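Histance: progress report for the period March to 8 May 2021
To: Iida Lehtinen, Hallska
From: Ramesh Yadav

The second series of our daytime talk show is now in production. We have recorded nine episodes and six of them are edited. The average online audience is 2,230 viewers per episode, against 474 in the first series.

The make-up budget was exceeded by 50 euros. Two guests had to be prepared again when the live start was moved. Istier has agreed to lend us a second dressing room until the summer.

The interview with the singer Rutkowska is postponed at her request. We hope to confirm a new date soon.

We received 300 messages from viewers, most of them concerning the cookery part, which they find too long. It will be shortened from episode ten.

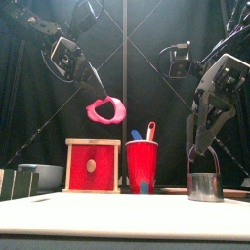 Pink ring held over the red box and the red cup.

The second payment is requested as agreed. The invoices are attached.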